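Sorting and storing lemons and other fruit in an open basket

Difficulty: easy
Time: 12 minutes, plus drying

An open basket lets air reach fruit from the sides as well as from above, so moisture has less chance to collect at the bottom. The method below suits a small kitchen with one basket on the worktop. It is the routine used in the shared kitchen at Udargate, written up by Ayane Kudo.

You will need

A shallow basket with a ribbed or woven texture
2 clean tea towels
A soft brush
A bowl of cool water

Preparing the basket

1. Empty the basket completely. Turn it upside down over the sink and tap the base to loosen crumbs and dried leaf.
2. Brush along the weave, then across it. Pay attention to the corners, where the floor of the basket meets the sides.
3. Wipe the rim with a damp tea towel. Do not soak natural fibre – it swells and may lose its shape.
4. Leave the basket on its side until dry. In May this takes 2 hours by an open window; allow longer in winter.

Sorting the fruit

5. Check each piece for soft spots, splits and mould. Discard anything mouldy. Bruised fruit should be used the same day.
6. Rinse citrus only if it will be zested soon, and dry it fully with the second towel.
7. Keep bananas out of the basket. They ripen other fruit quickly and are better hung up.

Filling the basket

8. Stand the basket on a flat, pale or easily wiped surface, away from the hob and direct sun.
9. Lay the first piece flat on the floor of the basket, on its long side if it is oval. Start away from the rim so that there is room to work.

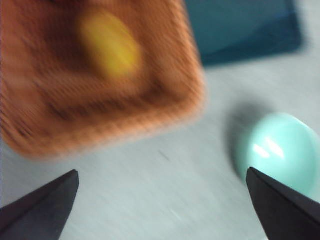 10. Add the rest in a single layer, up to six pieces for a small basket. Leave a finger's width between them where possible.
11. Put firm fruit such as apples at the sides and softer fruit in the middle.

Upkeep

Turn the fruit every 2 days and repeat step 5. Brush out the basket whenever it is empty.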